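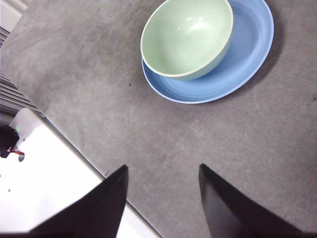

생활도움터 > 주방·식기 > 보관과 정리

깊은 공기를 접시 안에 겹쳐 둘 때 기울어지는 문제

작성자: 회색상판
1월 27일

연녹색 공기와 하늘색 접시를 한 조로 쓰고 있습니다. 공기는 꽤 깊고 무늬가 없으며, 접시는 가장자리가 얕게 올라온 형태입니다. 식사 전에 접시 위에 공기를 올려 식탁에 내놓고, 설거지 후에도 같은 상태로 선반에 넣습니다. 이때 공기가 수평으로 앉지 않고 한쪽으로 기우는 일이 잦습니다. 빈 상태에서는 큰 문제가 아니지만 국을 담은 채로 옮기다가 몇 번 흘렸습니다.

자로 잰 값은 다음과 같습니다.

공기 바닥 굽의 바깥지름: 9cm
접시 안쪽 평평한 부분의 지름: 12cm
선반 한 칸의 여유 높이: 공기와 접시를 겹친 높이보다 조금 큼

수치만 보면 굽이 평평한 부분 안에 들어가야 합니다. 실제로 가운데에 신경 써서 놓으면 수평이 나옵니다. 그런데 조금만 밀려도 굽 한쪽이 접시의 곡면을 타고 올라갑니다. 공기 안에 물을 조금 부어 확인했더니 수면이 눈에 띄게 치우쳤습니다.

공기는 몽브리지(Monbridge) 매장에서, 접시는 나중에 마르카노(Markano) 제품으로 따로 샀습니다. 같은 계열로 나온 세트가 아닙니다. 두 제품 모두 겹쳐 쓰는 용도라는 안내는 없었습니다.

궁금한 점을 적습니다.

굽 지름과 접시 평면 지름 사이의 여유가 어느 정도여야 적당한지 알고 싶습니다. 여유가 너무 커서 밀리는 것인지, 다른 원인이 있는지도 모르겠습니다.

접시와 공기 사이에 무엇을 끼우면 해결되는지, 끼운다면 두께와 재질은 어떻게 잡아야 하는지 궁금합니다. 식탁용과 보관용을 따로 준비해야 한다면 그것도 괜찮습니다.

설거지 후에 겹쳐 두면 굽 안쪽에 물이 남습니다. 기운 쪽으로 물이 몰리는 것 같은데, 오히려 기울여 두는 편이 건조에 유리한지 의견을 듣고 싶습니다.

접시를 다시 사는 것은 마지막 방법으로 두려고 합니다.

굽지름기록중

측정값 기준으로 계산하면 굽과 평면 사이의 차이는 지름으로 3cm이고, 가운데에 놓았을 때 한쪽 여유는 그 절반입니다. 보관만 한다면 쓸 만한 값인데, 국을 담아 들고 걷는 용도로는 헐겁습니다. 받침 접시로 나온 제품에 가운데 홈이나 낮은 턱이 있는 이유가 이것입니다. 굽이 턱에 걸려서 옆으로 가지 못합니다. 일반 접시에는 턱이 없으므로 마찰만으로 버텨야 합니다.

다만 여유가 크다는 것만으로 기울지는 않습니다. 확인할 항목이 더 있습니다.

접시 평면이 정말 평면인지
가운데가 살짝 솟은 접시가 많습니다. 굽 안쪽이 비어 있으면 솟은 부분을 피해 앉지만, 굽이 낮으면 공기 바닥이 솟은 부분에 닿아 흔들립니다. 곧은 자의 모서리를 접시 안쪽에 세워 대고 틈을 보면 됩니다. 방향을 바꿔 한 번 더 봅니다.

평면이 끝나는 위치
곡면이 완만하게 시작되는 접시는 눈으로 보이는 경계보다 안쪽에서 이미 올라가기 시작합니다. 12cm가 눈으로 본 경계를 잰 값이라면 실제로 쓸 수 있는 지름은 그보다 작을 수 있습니다. 공기를 가운데에 놓고 아주 조금씩 옆으로 밀면서 굽 반대쪽이 들뜨기 시작하는 지점을 찾으십시오. 그때 굽이 이동한 거리가 실제 여유입니다.

굽의 마감
굽 바닥이 매끈하면 잘 밀립니다. 접시 표면도 매끈하고 둘 사이에 물기까지 있으면 손에 든 접시가 조금만 기울어도 공기가 움직입니다. 마른 상태와 젖은 상태를 각각 시험해 보는 것이 좋습니다. 젖은 상태에서만 밀린다면 행주로 굽을 닦는 것으로 상당 부분 해결됩니다.

끼우는 물건은 실리콘 원형 매트를 권합니다. 지름이 중요합니다. 접시 평면보다 크면 매트 가장자리가 곡면에서 접히고, 그 위에 올린 공기가 다시 기웁니다. 굽보다 작으면 굽이 매트 밖으로 걸쳐서 더 불안정합니다. 굽 9cm, 평면 12cm이므로 그 사이에서 고르되 작은 쪽보다 큰 쪽이 낫습니다. 두께는 얇은 것으로 충분합니다. 두꺼우면 공기 위치가 높아지고 들고 옮길 때 무게중심도 같이 올라갑니다. 표면에 깊은 무늬가 있는 매트는 세척이 번거롭습니다.

펠트는 식탁용으로 쓰지 마십시오. 국물이 스미면 잘 빠지지 않고, 젖은 상태로 눌려 있으면 냄새가 남습니다. 완전히 마른 식기 사이에 끼우는 보관용으로는 문제없습니다.

운반에 대해서는 방법을 바꾸는 쪽이 확실합니다. 접시와 공기를 따로 옮기고 식탁에서 겹치면 매트도 필요 없습니다. 쟁반을 쓰더라도 겹친 상태로 올리지 말고 나란히 올리십시오. 이미 뜨거운 국이 담긴 공기를 접시째 드는 것은 매트가 있어도 권하지 않습니다.

회색상판 (작성자)

말씀하신 대로 곧은 자를 대 봤습니다. 가운데가 솟지는 않았고, 평면 경계는 제가 잘못 잰 것이 맞습니다. 굽이 들뜨지 않는 범위로 다시 재니 평면 지름은 거의 12cm라고 하기도 어렵습니다. 곡면이 안쪽에서 완만하게 시작됩니다. 첫 글의 값은 그대로 두겠습니다. 매트를 살 때는 새로 잰 값에 맞추겠습니다.

젖은 상태에서 훨씬 잘 밀리는 것도 확인했습니다. 마른 상태에서는 접시를 어느 정도 기울여도 그대로 있었습니다.

선반칸막이

지트프라파이(Jitpraphai) 실리콘 매트 쓰는데 괜찮아요. 8cm짜리는 사지 마세요. 굽이 걸쳐져서 소용없습니다. 한 치수 큰 것으로.

가위로 잘라 써도 됩니다. 잘린 면에 때가 끼는 건 감수해야 하고요.

물빠짐우선

앞에 건조 이야기가 빠져 있어 그 부분만 적습니다.

기울여 두는 것 자체는 건조에 도움이 됩니다. 단, 물이 빠져나갈 곳이 있을 때의 이야기입니다. 식기 건조대에서 그릇을 비스듬히 세우면 물이 낮은 쪽 테두리를 지나 아래로 떨어집니다. 접시 안에 공기를 바로 놓은 채 기울이면 입구가 여전히 위쪽을 향하므로 공기 안의 물은 나가지 못하고 낮은 쪽에 고입니다. 굽에서 흘러내린 물도 접시 가장자리에 막혀 접시 안에 남습니다. 고인 자리만 늦게 마르고, 물에 녹아 있던 성분이 그 자리에 얼룩으로 남습니다.

굽 안쪽은 따로 봐야 합니다. 공기를 엎었을 때 굽은 위를 향한 얕은 그릇이 됩니다. 식기세척기를 쓰든 손으로 씻든 이 자리에 물이 남습니다. 엎어 둔 상태에서 살짝 기울이면 굽 테두리를 넘어 흘러내리는데, 굽이 높으면 기울기만으로는 부족하고 마른 행주로 한 번 닦아야 합니다. 굽 테두리 일부에 물 빠짐 홈이 파인 제품도 있습니다. 홈이 있다면 홈 쪽을 낮게 두면 됩니다.

제가 쓰는 순서입니다.

씻은 공기는 엎어서 건조대에 비스듬히 걸친다.
접시는 같은 건조대에 세운다.
표면이 마르면 굽 안쪽을 행주로 닦는다.
공기는 공기끼리, 접시는 접시끼리 선반에 넣는다.

마지막 항목이 질문하신 방식과 다릅니다. 한 조씩 겹쳐 넣으면 꺼낼 때는 편하지만 자리를 많이 차지하고, 접시 위에 또 다른 조를 쌓을 수도 없습니다. 종류별로 쌓으면 같은 높이에 더 들어가고, 같은 제품끼리는 굽과 안쪽 바닥의 치수가 맞아서 기울지 않는 경우가 많습니다. 깊은 공기는 같은 것끼리도 벽이 닿아 끼일 수 있으니 처음 쌓을 때 가볍게 돌려 보십시오. 돌아가지 않으면 벽이 물린 것입니다. 이럴 때 사이에 키친타월을 접어 넣으면 빠집니다.

선반 높이가 빠듯하다고 하셨는데, 저는 프론턴(Prornton) 이단 선반을 넣어 아래 칸에 접시, 위 칸에 공기를 둡니다. 다리 간격이 접시 지름보다 좁은 모델이 있으니 안쪽 폭을 재고 사야 합니다. 바깥쪽 폭만 표기된 상품 페이지가 많습니다. 저는 지난 3월에 한 번 잘못 사서 교환했습니다.

한 조씩 겹쳐 넣는 방식을 유지하신다면, 공기를 접시 안에 바로 놓지 말고 엎어서 놓는 방법이 있습니다. 공기 입구 지름이 접시 평면보다 작아야 수평이 나옵니다. 입구가 더 크면 테두리가 곡면에 걸립니다. 이 상태도 안정적이기는 하지만 테두리에 힘이 몰리므로 위에 다른 것을 올리지 마십시오. 덜 마른 공기를 엎어 넣으면 안쪽 습기가 갇히니 완전히 마른 다음에만 해당합니다.

회색상판 (작성자)

공기 입구는 접시 평면보다 큽니다. 엎어 두는 방법은 빼겠습니다. 식탁용으로는 실리콘 매트를 쓰고, 국은 공기만 따로 옮기기로 했습니다. 보관은 종류별로 나눠 보고 선반 안쪽 폭을 잰 뒤에 이단 선반을 살지 정하겠습니다.

같은 공기끼리 쌓아서 돌려 보니 걸림 없이 돌아갑니다.

굽지름기록중

매트를 받으면 세척 후 하루 말리고 쓰십시오. 새 실리콘은 표면에 가루가 묻어 있는 경우가 있고, 이 상태에서는 마찰이 덜 나옵니다. 미끄러짐 시험은 찬물을 담아서 하시면 됩니다.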